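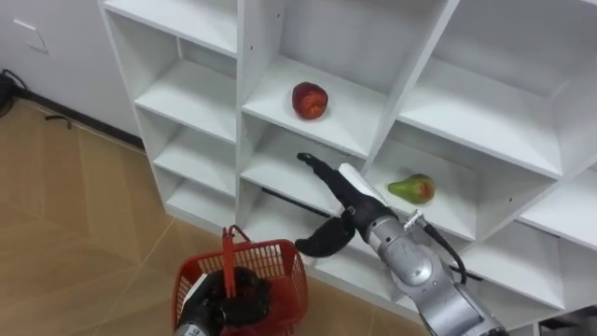 Mayor's quote in the budget letter – where is it from?

Posted by gatville_reader
The December letter from Mayor Satti's office says Lincoln once wrote, "A town that keeps its books in the open keeps its friends." I went through the collected letters online and can't find it. Does anyone have a source?

Reply from ucheema
I asked at the Gatville library. Iqra Warraich at the reference desk searched it for me and the earliest match she found was a calendar printed by Drotitz. No letter or speech was cited.

Reply from mohmand_road
It's a nice line and the point stands either way. The letter was about a 3,000 dollar gap in the parks fund. I'd like to talk about that instead.
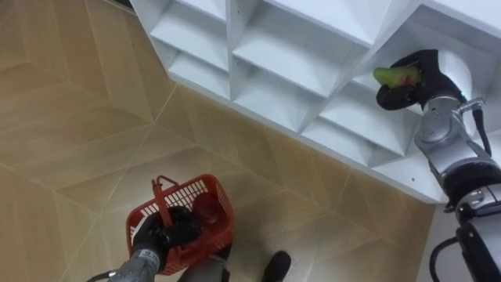
Has the mayor's office been asked for a source?
I emailed on January 13, 2026 and got a reply from Babar Zaidi in communications. He said the line came from a book of quotations and they would look into it – no title given.

Reply from ucheema
Thanks. Did he say if they'd correct it?

Reply from gatville_reader
No. He said the letter has already been mailed.

Reply from old_clumarov
You people are reaching. Every politician gets a quote wrong. Council member Van Leeuwen used a fake Twain line two years ago and this board let it go.

Reply from gatville_reader
I didn't let it go. I wrote to Mirjam Van Leeuwen at the time and she took it off her page the same week.

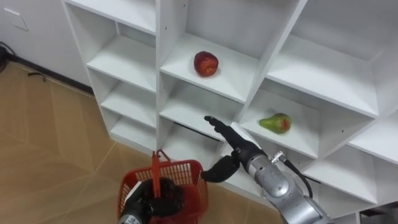 She also put a short note in her next newsletter, and that was the end of it. I'm asking for the same thing from the mayor.

Reply from mohmand_road
Fair enough, but a note in a newsletter gets read by 50 people. The parks fund affects all of us.

Reply from ucheema
You can start a thread on the parks fund. This one is about the quote. I'm going to the library again to see the calendar page and will post what it says.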